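**Driltgate Mending Room – progress report to the Flenau Fund**
28/08/2024
Prepared by Carmela Casado

You asked for a shorter report than the spring one. I have done my best, and Nicanor Herrero has taken out the adjectives.

## Money

Of the 3894 granted, 722 is left. Most of the rest went on benches, lamps and a second-hand cupboard that arrived without its key. We now own a very good locksmith's invoice.

## Repairs

We have taken in 134 small items since the last report, mainly necklaces, bracelets, watch straps and the odd thing that its owner could only describe as "the bit that goes round". Of these, 38 are still waiting. Alina Hodoroagă has sorted the waiting ones by difficulty, and the hardest pile is also the one with the most polite reminder notes attached.

The green sheets have been our best buy, and the cheapest. Small dark pieces used to vanish against the old benchtops, and a good part of every Wednesday was spent on hands and knees. Now each piece is laid out flat on green before any decision is taken about it. The sheets scuff and wrinkle, and I have stopped minding.

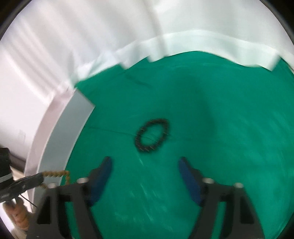

## What has gone less well

- The labels. We changed system twice and for a fortnight ran both, so a few items have two numbers and one brooch has three.
- Opening hours. The Trernberg bus was retimed in the summer and now gets in just as we close. We propose to stay open an hour later.
- Thread. Begoñe Sotomayor ordered the fine sort and was sent something suited to mooring a boat. The replacement is promised.

## Until the next report

Consuelo Valcárcel will run two beginners' evenings in September, one on clasps and one on restringing. The money left will cover both, plus more sheets. We are not asking for anything further this time, though I would be grateful for a reply about the bus.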